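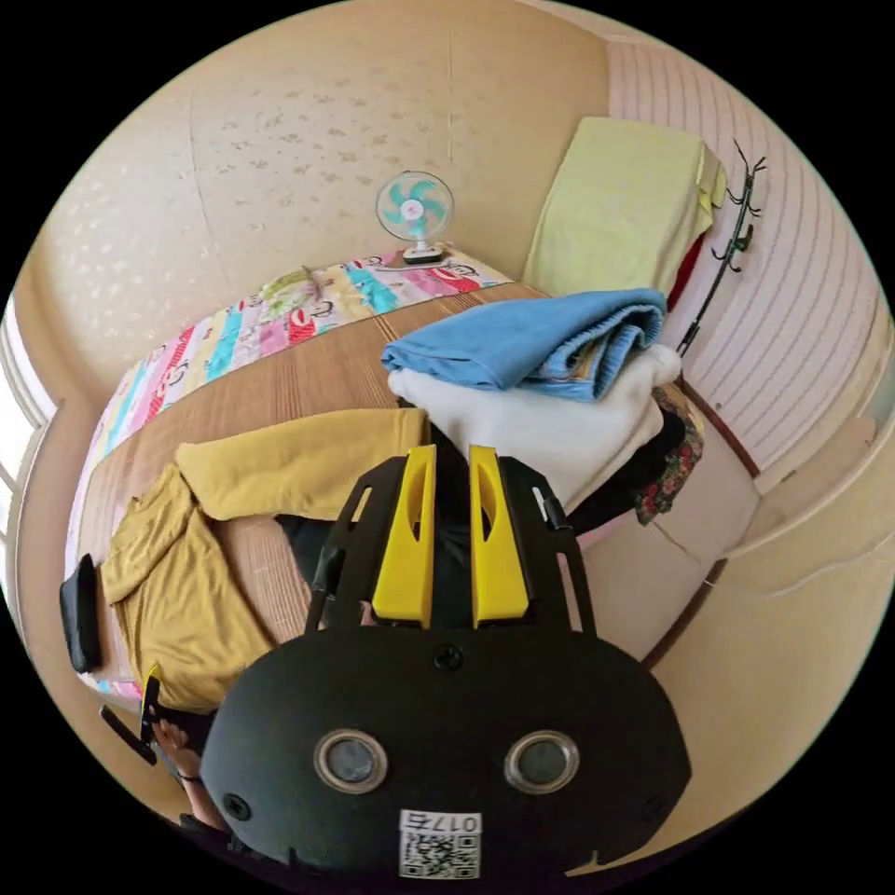
RUSDALE, 2022-09-27. Cistau today published a code of practice for recording household tasks with hand-held grippers. The code is free to use and applies to any team that collects demonstrations for robot training in private homes.

It covers consent, equipment checks, labeling and storage. Residents must agree in writing before recording starts and can withdraw a session within 40 days. Each gripper must carry a number that can be matched to its calibration record. Operators check the finger mounts and lenses before every session and log the result.
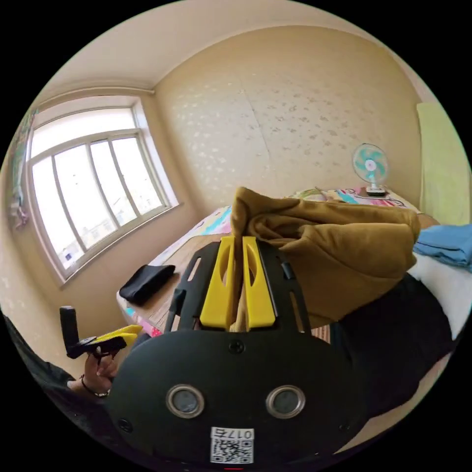 Reading time: 2 minutes

Bedding and clothing get a section of their own. Soft items change shape each time they are handled, and teams have been labeling the same grasp in different ways. The code sets one definition for the start and end of a grasp and asks operators to keep failed attempts in the record.

Windows, phones and personal papers are treated as privacy items. Anything readable must be masked before files leave the collecting team.

A draft was released in April and tried out by teams in Alcantara and Buto. They recorded 2,032 sessions under the draft rules, and 419 were sent back for incomplete logs. The log sheet was shortened as a result.

Compliance is voluntary. Teams that wish to be listed as following the code must submit a sample of 1,000 labeled grasps for review. Cistau will review the text again next April.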